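Buying for the Second Year: A Talk with Waraporn Kaewsai about Equipment Budgets

By Sewwandi Bepari

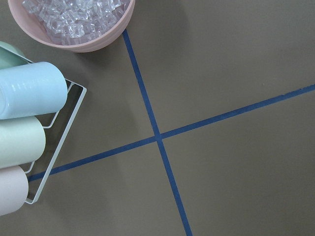
Waraporn Kaewsai keeps the equipment budget for the manipulation group at Cimarley, and when I asked her what a small lab should buy first, she did not name an arm. She began with tables. In her opinion most plans for a robot purchase are written from the arm outward, and the surface where the work happens gets whatever money is left. "People send me a quotation for the arm with three options for the gripper," she told me, "and for the table they write one word." Her own tables are plain and brownish gray, and the marking on them is dark blue masking tape, two strips that cross near the middle. The tape line in her budget is so small that she puts it together with pens. The clear plastic-looking cubes in the pink bowl and the pastel cylinders on the white wire rack come from another line, which she calls "things to be handled," and this one she defends every year.

"The first year I gave it almost nothing," she said. "I thought, objects are cheap, we will bring them from home. Then in the spring everybody was bringing different objects and we could not compare the work of one month with the work of the next month." Now she buys each object in several copies at the same time and stores the extra ones with the receipt. If a shop changes the shape or the color of a thing, the lab still has enough of the old kind to finish.

I wanted to know how she decides between a new arm and more hours on the arms they already have. Cimarley has two of them, both from Gruvura, and the question comes back each September when the plans are due. She answered with the log book. Last year the group recorded 186 working sessions on the first arm and 244 on the second. The difference, she explained, came mostly from waiting for a cable. "The cable was not expensive. The waiting was expensive, but it does not appear on any invoice, so for a long time I did not have a place to write it."

Since then her spreadsheet has a column for days lost. She fills it herself, in the late afternoon, by walking to the benches and asking. It is not a precise method and she admits this freely. Still, it was this column that convinced the department to pay for a shelf of spare parts - cables, fingertips, one complete wrist mount - before it paid for anything new.

We talked for some time about service contracts. Waraporn is less friendly to them than I expected. The first offer she received from Stelmakh, the dealer, included visits twice a year and a telephone line, and she accepted it without changes. When the contract came up for renewal she wrote down which parts of it the lab had used. "The telephone, yes. I would pay for the telephone again. The visits were pleasant, but the technician tightened things that my students can tighten." She asked for a smaller contract and received it. Her advice is to read the old contract with the log book open next to it, and to do it well before the renewal letter arrives, so there is still time to ask for something else.

About second-hand equipment she is careful. A lab in Clulludard once offered her an arm at a very good price, and she traveled there to look at it. The arm moved well. The controller, however, needed a version of the software that the maker did not plan to support much longer, and she came home without signing. "Maybe it was a mistake," she said. "Another group bought it and they are quite happy. But they have an engineer who likes old controllers, and I have students who must finish in time."

I asked her also about cameras, because many readers write to me with this question. She prefers to buy the cameras in the same order as their mounts and to test one complete set before ordering the rest. In her first year the cameras arrived long before the mounts, and the warranty was already running while the boxes stood closed under a desk. Now every order has a line at the bottom with the latest date on which she will accept a part of it alone.

Her plan for the coming year has no new arm in it. There is money for replacing the gripper fingers, for a second wire rack, for better lamps over both tables, and a reserve which she refuses to give a name. "If I give it a name, somebody will find a use for it before winter," she said. The lamps are the part she is still unsure about. She has two quotations on her desk, one with installation and one without, and she was going to call the electrician after our conversation.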